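Re: [wirkwood-swap] Boxes for the January book swap leftovers

Setsuko Kinoshita wrote:
> We still have the books left from January at the Chisholm hall.
> Can they go to Jutarholm with the next load, or do they
> want them sorted first? I can lend a hand either way.

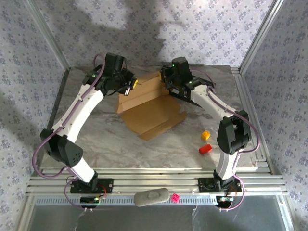
Setsuko,

They can go with the next load. Jutarholm takes fiction and children's books unsorted, but they want cookbooks and textbooks packed separately. They won't take encyclopedias at all.

Please keep each box under 34 pounds. Chie Honda does the lifting at the other end and the last lot was too heavy. Small boxes are better than big ones half full. Tape the bottoms twice and write the type of book on one short side.

I have 20 flat boxes in my garage and you can have 10 of them. Junpei needs the rest for Wellthorpe.

If you find any library copies with the stamp still in them, put those aside for me.

Valter Carvalho

Recent messages on this list
- Shelf brackets wanted
- Large print titles, who has them?
- Key to the Chisholm hall

List contact: Chiharu Sakamoto | Back to top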